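Smoke Gray Bins - Gallery
Posted 13 Aug 2018

Quick one today, still unpacking. Finally got the scoop front bins onto the table for a proper look before they go off to the shelves at Naltcombe. A lot of you asked about the tinted ones after the last post so this page is just those. Clear ones and the white ones have their own page, go look there.

Background for anybody new: we sort and label storage for the supply room at Naltcombe and for the little annex on Szabó street. Pens, tape, cable ties, gloves, refill packs, all the stuff that ends up in a heap otherwise. Old setup was cardboard. Cardboard sags. Two shelves gave up on us last October and that was the end of the cardboard.

The order this time was 88 bins, all one size, all smoke gray. Came from Bundalthorpe on one pallet. 3 had cracked corners and went straight back, no argument from them, replacments already on the way.

Pictures are small on purpose, the page was taking forever to load for people on phones.

1. Front on

Scooped front, high at the corners and low across the middle, so a hand goes in without lifting the bin off the shelf. Smoky plastic, darker where it doubles up. Lighter band along the bottom with the ribs in it. 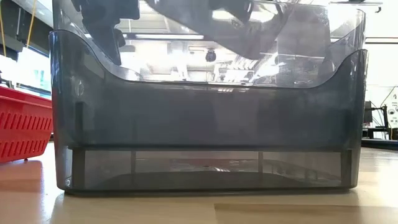
Can you put labels straight onto this kind of plastic?
Paper labels stick fine for a few months, then the edges curl and pick up dust. We went over to the vinyl ones from Fovberg. They peel off clean if you warm them with a hair dryer first. Put them on the upper part of the front, flat area, well away from the rim where fingers go. Wipe with a damp cloth and let it dry all the way or you get bubbles.

One more thing on labels, big letters. Bigger than you think. The first batch was printed tiny and everyone had to bend down to read the bottom shelf. Reprinted the lot. 461 labels, counting the ones I spelled wrong.

2. Lengthwise on the table

Same smoky gray look, long side to the front. Rounded corners. The tint goes almost white up top where the light hits it and stays dense and dark lower down, with the step above the clearer strip. Good color for a supply room I think, hides the mess but you still get a hint of whats in there. 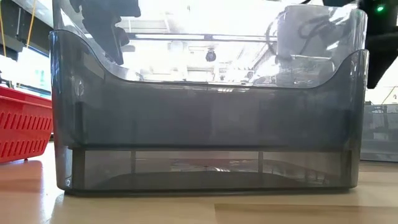
3. Where they're going

No pictures for this part yet, shelves are still being wiped down. Plan so far:

Top shelf, light stuff. Paper towels, bubble wrap, empty envelopes.
Middle shelf, the daily things. Tape, markers, scissors, batteries.
Bottom shelf, anything heavy. Screws and hooks, the big glue bottles.
Spares go to the annex, stacked by the door til somebody needs them.

67 go to Naltcombe, that number is fixed by the shelves. Annex gets what's left.

Heavy stuff in a scoop front, keep it under the low part of the rim. We overfilled a few of the old white ones and bolts went everywhere when they got pulled out. Still finding them under the radiator.

Cleaning: warm water, drop of dish soap, soft cloth. No scouring pads, the tinted plastic shows every scratch. Don't leave tape on it over the summer either, the glue goes gummy and takes ages to rub off.

Shelf pictures next, once the labels are on. If you want the label template it's on the downloads page, second link down. The first link is the old one, ignore it, will fix when I get a minute.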